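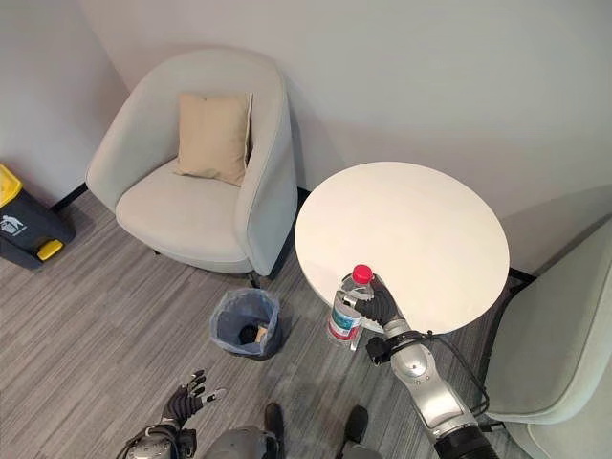

Reference > Office Interiors > Waste and Recycling > Lounge bins

Lounge bin (also break-corner bin, pair bin). A small waste station kept in an office seating area, usually one lidded pedal bin against the wall plus an open wastebasket near the chairs. Common in Canadian and Australian workplaces. Distinct from the desk-side bin and from the kitchen organics caddy.

Pedal bin. Rectangular body, dark grey or charcoal, coloured lid. Foot pedal often matches the lid. Lid colour depends on the scheme in use, and schemes differ from one city to the next; yellow is widely used for recycling in Australia but not everywhere, so the label on the front governs. The Korkero range comes in 22 and 40 litre sizes, the smaller being usual for lounges.

Wastebasket. Open top, no lid, wire mesh or plain sided. Takes tissues, wrappers, scraps of paper. Sometimes lined, sometimes not.

Drink bottles. The bulkiest item in most lounge bins. Emptied first, then squashed from the sides to save room. 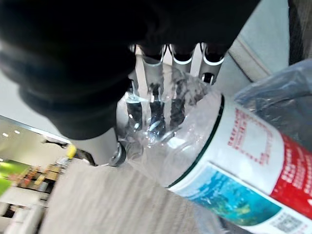
Caps on or off is a local rule. Wrap labels generaly stay on. Deposit bottles should be kept whole where the depot wants a readable barcode, see Container deposit.

Liners. Folded over the rim or tucked inside it. Translucent blue or clear film, so contents can be checked without untying.

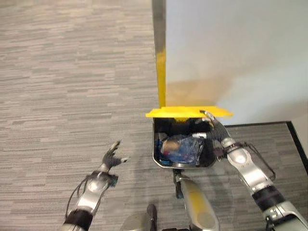 Crumpled blue plastic bag in a bin with a silver-grey rim.

Placement. Against a wall, clear of the walkway, pedal facing out. Basket within reach of a seated person. Carpet under the pedal wears first, a mat helps. The Wondside fit-out guide puts one pair in every lounge; Dutasard offices dropped the basket and kept only the pedal bin, with mixed results.

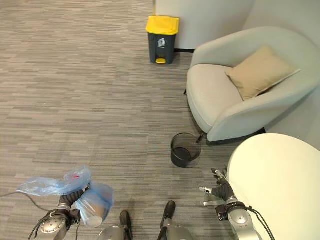
Yellow-lidded pedal bin and mesh wastebasket beside a tub chair.

Emptying. Daily for the basket, pedal bin when full or at the end of the week. Wipe lid and pedal at the same time. Pruvost liners are sold in cartons of 2,000, wich is too many for a single floor.

See also: Desk-side bin; Container deposit; Tub chair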